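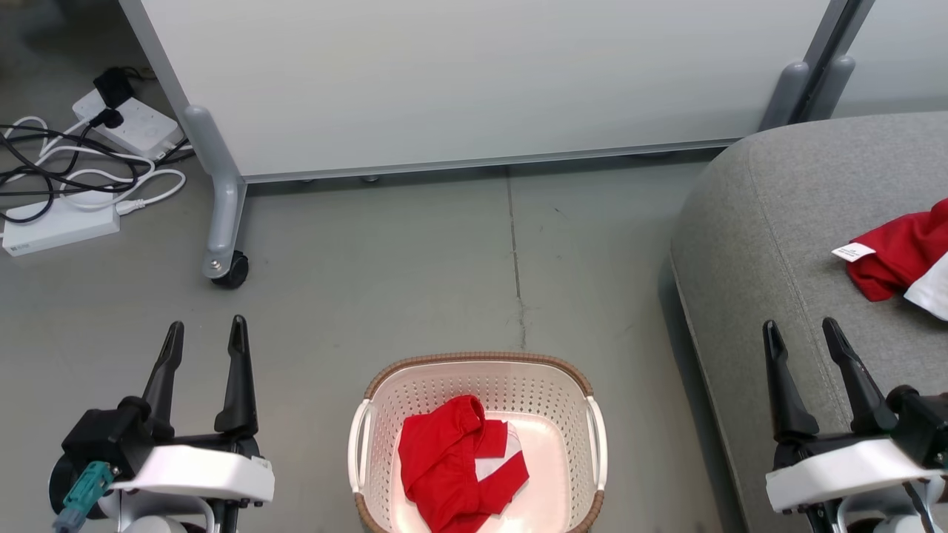 Sorting and Carrying Laundry in Shared Residences

Residents of Jarnimon House are asked to follow the procedure below when preparing clothing for the laundry room. It applies to all floors and replaces the guidance issued last June.

Before you begin

Each apartment is issued 2 baskets, one for light items and one for colors. Baskets with perforated sides are preferred, as air can reach the clothing while it waits. Please do not line them with plastic bags.

Sorting

1. Place the basket on a clear, level part of the floor, away from doorways.
2. Empty all pockets and close zippers.
3. Separate red and other strongly colored garments from everything else. A red item with white sections should be washed alone the first time, in cold water, unless the care label states otherwise.
4. Shake out bunched clothing before adding it. Folds that stay tightly packed do not wash evenly.
5. Stop filling when the contents reach the rim.

Carrying

Hold the basket by both handles and keep it level. Do not drag it across concrete – the underside wears quickly, and a rough base can snag fabric later. On the stairs, keep one hand free for the rail and make a second trip if necessary.

Cleaning the basket

Wipe the interior monthly with warm water and mild soap. A soft brush will clear lint from the holes. Woven rims should be wiped with a damp cloth and left to air dry.

Replacement baskets may be requested from Wanda Czarnecka, Residence Services, extension 289. Please give your apartment number when you call.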